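Pale patches on concrete pavers after resetting, sealer or salts?

Posted in Outdoor surfaces and drainage
Tags: pavers, efflorescence, sealer

Sorkwood
Member

I have a path of large square concrete pavers, set on a sand bed, through-colored dark gray. In February I lifted a run of them to correct a low spot and put them back on fresh bedding sand. Several now read much lighter than their neighbors. The color goes right to the edges of each paver and stops at the joint. Brushing with a stiff dry brush does nothing. A wet sponge darkens them, and they go pale again within 12 hours.

The path was sealed by the previous owner, product unknown. I would like to know whether to strip the whole thing or treat only the light ones.
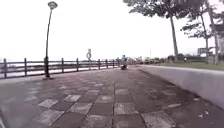 I have vinegar and a bottle of masonry cleaner on hand and have used neither. Joints are plain sand, not polymeric. Fall is away from the house, and water does not stand on the path after rain.

Mutetero
Regular contributor

Do the water drop test before you buy anything. Put a few drops on a pale paver and a few on a dark one. If they bead on the dark one and soak in on the pale one, the sealer is gone or was never on that face. It is easy to flip a paver when resetting, and if the two faces are similar you would not notice until it dried.

If the drops behave the same on both, suspect salts. Efflorescence under a film sealer will not brush off, because the film is over it. It looks clear when wet and comes back when dry, as you describe, but so does bare concrete, so the sponge result doesn't separate the two.

For salts on an unsealed face, use a cleaner made for efflorescence at the weakest dilution on the label. Pre-wet, apply, scrub, rinse. Try one paver in a corner first. Skip the vinegar. It can etch the cement paste and leave you with a lighter paver than you started with.

For salts under a film, the film has to come off first. Wait until the path has been dry for a few days before you reseal.

Vidside path, same problem, 6 pavers. Swapped them with ones from behind the shed. Done in an afternoon.
Posted by Vetside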